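# Clollgate Death Notices, Transcribed

Hello, and thank you for stopping by! Mỹ Quách and I have been typing up the old death and funeral notices from the Clollgate weekly for a good while now, and this folder is where they've finally ended up – 800 notices so far, from the years when the paper still came out of the little office on Koditz Street.

## What's in the folder

- `notices.csv` – one row per notice, with surname, given names, age, place of birth and the full wording
- `kin.csv` – the relatives named in each notice, linked by notice number
- `unsure/` – 60 notices where the newsprint was too faded to trust our own eyes

We've kept the spelling as printed, even where a neighbour's name is plainly wrong, and we've left "late of Clerbridge" alone (it could mean the town or the old parish, and families disagree about it to this day). Maiden names sit in their own column whenever the paper gave one, though I'm afraid it often didn't bother.

## Gaps

January is thin in nearly every year.

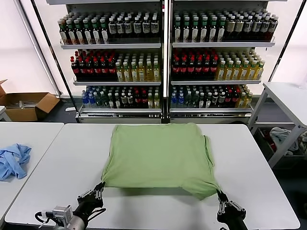
The Tôn family kindly lent us their scrapbook, and that filled in 10 notices we'd given up on. Tuấn Diệp checked 400 rows against the microfilm and caught a good many of my typing slips, bless him.

## Using it

Please do use it for your family tree, and be gentle with it, as many of these people still have grandchildren in town. If you recognise a relative and we've got something wrong, open an issue or send a note to Mỹ. She's much quicker at replying than I am.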